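# Snack stand at the Midelholm front desk: common questions

**What goes on the stand?**

Small packaged things: chocolate bars, boxed sweets, cookies. It's a clear acrylic rack with three tiers. Everything on it must be sealed by the maker. Home baking goes to the Pindeck room.

**Which tier for what?**

Bars lie in the top channel with the name facing out. Little boxes stand upright one tier down. Cookie boxes go at the bottom, and it's fine if a bigger one sticks out past the side — just don't force it in. 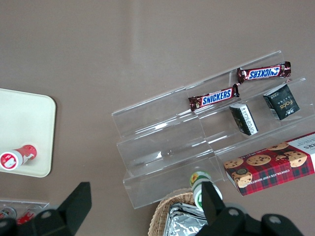 Lesia Onyshchenko wrote in to say that bars slide together if they're laid on a slant, and that she'd sooner see them end to end with a gap. We've no rule on this. If you're restocking and have time, do it her way.

**How do I clean the acrylic?**

Warm water, a drop of dish soap and a soft cloth. No glass spray or paper towel. The old stand went cloudy by December and had to be replaced.

**Can I ask for a favourite?**

Yes. Write it on the sheet at the desk or ring extension 661. Orders go to Dmytriv when the sheet reaches 11 lines.

**What about allergies?**

Read the panel on the packet. Don't tip loose sweets onto the tiers — the ingredients have to stay with the food.

**Where are the spares?**

Cupboard 47, second shelf.

Last changed Jan 21, 2021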